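4 Betrieb der Handgreifer: Regeln für die Aufnahme am Tisch

4.1 Geltungsbereich

Dieser Abschnitt gilt für alle handgeführten Greifer der Baureihe Metix, einzeln oder paarweise verwendet. Er richtet sich an Personen, die Greifaufgaben vorführen und aufzeichnen, und an die Aufsicht im Raum. Für den Einbau der Greifer an einem Roboterarm gilt Abschnitt 7.

Stand dieses Abschnitts: 2023-06-27. Er ersetzt die Fassung vom Februar. Fachlich verantwortlich: Teresa Wysocka, Freigabe durch Dionysis Vlachopoulos.

4.2 Vor dem Beginn

1. Sichtprüfung beider Greifer durchführen. Gehäuse, Fingerauflagen und Lüftungsschlitze dürfen keine Risse oder losen Teile zeigen.
2. Fingerauflagen von Hand zusammenführen. Sie müssen sich ohne Ruckeln schließen und wieder öffnen.
3. Kameralinse mit einem trockenen, fusselfreien Tuch abwischen. Keine Lösungsmittel verwenden.
4. Marker auf festen Sitz prüfen. Ein Marker mit abgelösten Ecken, Kratzern oder Glanzstellen ist zu ersetzen.
5. Akkustand ablesen. Unter 40 Prozent wird keine neue Aufnahmereihe begonnen.
6. Prüfergebnis mit Namenskürzel in das Geräteblatt eintragen.

Achtung: Greifer mit beschädigtem Gehäuse nicht weiterverwenden, auch nicht für Übungsdurchgänge. Gerät mit einem roten Anhänger versehen und an die Werkstatt geben.

4.3 Arbeitsplatz einrichten

1. Tisch so stellen, dass er von mindestens zwei Seiten zugänglich ist.
2. Tischdecke glatt ziehen und am Rand festklemmen. Falten unter den Gegenständen führen dazu, dass Becher beim Greifen kippen.
3. Gegenstände nach Aufgabenblatt auflegen. Becher werden mit der Öffnung nach unten gestellt, wenn das Blatt nichts anderes angibt.
4. Gegenstände, die nicht zur Aufgabe gehören, dürfen liegen bleiben, wenn sie auf dem Blatt als Beiwerk aufgeführt sind. Alles Übrige kommt vom Tisch.
5. Deckenbeleuchtung einschalten und während der gesamten Reihe unverändert lassen.

Hinweis: Die Farbe der Tischdecke und das Muster sind frei wählbar. Sie werden im Aufgabenblatt vermerkt und innerhalb einer Reihe nicht gewechselt.

4.4 Arbeiten mit zwei Greifern

Beim paarweisen Einsatz müssen sich die Greifer gegenseitig erfassen können. Der Marker des jeweils anderen Geräts soll deshalb beim Heranführen an den Gegenstand frei liegen. Ärmel, Kabel und die eigene Hand dürfen ihn nicht verdecken. Kurze Verdeckungen sind zulässig, solange der Marker innerhalb von 3 Sekunden wieder erkannt wird.

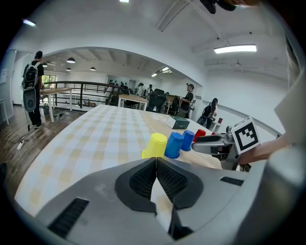 Die Bewegungen werden ruhig und in einem Zug ausgeführt. Beide Greifer halten untereinander Abstand, bis der Gegenstand erreicht ist. Eine Übergabe von einem Greifer zum anderen erfolgt nur, wenn das Aufgabenblatt sie vorsieht.

1. Beide Greifer in Ausgangsstellung bringen und ruhig halten.
2. Aufnahme starten und das Tonsignal abwarten.
3. Ersten Gegenstand anfahren, Finger erst unmittelbar davor schließen.
4. Gegenstand anheben, versetzen und vollständig abstellen, bevor die Finger geöffnet werden.
5. Greifer in die Ausgangsstellung zurückführen. Erst dann die Aufnahme beenden.

Fällt ein Gegenstand um, wird der Durchgang zu Ende geführt und im Protokoll mit »F« gekennzeichnet. Er wird nicht gelöscht. Über die weitere Verwendung entscheidet die Auswertung – nicht die Person am Tisch.

Vorsicht, Quetschgefahr: Beim Schließen nicht zwischen die Fingerauflagen fassen. Die freie Hand bleibt außerhalb des Greifbereichs.

4.5 Personen und Wege im Raum

Arbeiten mehrere Gruppen im selben Raum, gelten zusätzlich folgende Regeln:

– Kabel am Boden werden entlang der Wände oder unter Kabelbrücken geführt. Lose Kabel im Laufweg sind vor der Aufnahme zu sichern.
– Wer ein Rückengerät trägt, bewegt sich nicht rückwärts und hält Abstand zu Geländern und Tischkanten.
– Personen, die im Hintergrund erfasst werden können, müssen vorab unterrichtet sein und Formblatt 316 unterschrieben haben.
– Während einer laufenden Aufnahme wird die Person am Greifer nicht angesprochen, außer bei Gefahr.

Die Aufsicht kann eine Reihe jederzeit abbrechen. Eine Begründung wird nachträglich im Protokoll ergänzt.

4.6 Nach der Aufnahme

1. Greifer ausschalten und in die Halterung legen, Finger geöffnet.
2. Daten auf den Stationsrechner übertragen und die Anzahl der Durchgänge mit dem Protokoll abgleichen.
3. Fingerauflagen auf Abrieb prüfen. Nach 500 Durchgängen werden sie in jedem Fall gewechselt.
4. Akkus zum Laden in den Ladeschrank stellen.

Ersatzauflagen und Marker werden über Brolham bestellt, Ansprechpartnerin ist Marianna Rutkowska. Marker nicht selbst ausdrucken: Abweichende Kantenlängen verfälschen die Lagebestimmung.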